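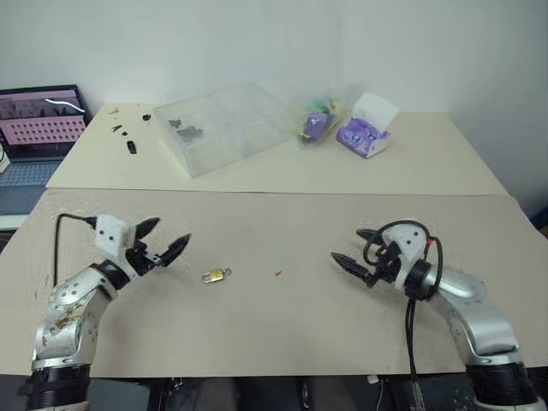 What do you put on a work table so it stays flat and doesn't get wrecked?
A cover sheet cut to the size of the table, laid on a top that was level to begin with. Matte if you can get it, shiny shows every scratch and throws the light back in your eyes.

About Skundside

We make tops and cover sheets for work tables. Sewing rooms, school art rooms, repair benches, packing stations, the table in the garage where everything ends up. Small shop, one saw, one long cutting table, a loading door that sticks in January.

Started out doing kitchen counters. Didn't love it. People kept asking for the leftover pieces to put on their benches, so we started selling those, then cutting them to order, and at some point the counters stopped. Haven't missed them.

What we make

Tops. Single piece up to 7 feet. Longer than that and we do it in two sections, front and back or side by side, depends on your doorway and your stairs. Yes there will be a seam. We cut both edges in one go so they meet straight, but you'll see a line. If you write on paper at your table, tell us and we'll put the join toward the back, out from under your hands.

Cover sheets. Sand, oat, butter, slate. Matte on all of them. They lay loose or you can tape the corners, your call. Ship rolled, so give them a night under some books before you decide there's something wrong with it. Most of our emails are about this!

Mixed sets. One color in front where you work, a lighter one behind for things you want to find again. Small screws, pins, beads. The butter back panel with the sand front is the one most folks order, no idea why, we thought it would be slate.

Our lines

Gavent is the everyday sheet. Wipes down with dish soap.
Barrera is the thicker one. Get this if you use a hammer or a craft knife a lot. Heavier to ship, sorry.
Drulitz is the top itself, the board under the sheet. Comes with sealed edges. Order it with or without holes for legs, and please measure the legs you allready have.

Order 3433 went out on 26/09/2021, a Drulitz top in two sections for a school ceramics room, and it's the first one we ever wrote up with drawings. We still send those drawings out when somebody asks how the join works. Ask.

How we work

You send measurements. We send them back to you written out so you can check. You check (please). We cut. Takes us roughly 40 days in the busy part of the year and a lot less otherwise.

We don't do round tops. Tried it. We don't do gloss either.

Schools and clubs get the offcuts for the cost of shipping. Sizes are whatever is in the bin that week, colors too. Good for under a glue pot or a paint tray. We keep a list, email to get on it.

Visiting

The shop is open to look around but call first, the saw is loud and we won't hear the door. Samples of every color by the entrance, take one home and look at it in your own light before you order. They look different next to a green or gray wall then they do here under our tubes.

Minimum order for free delivery is 600 dollars. Under that we quote it.

Parking in back, next to the pallets.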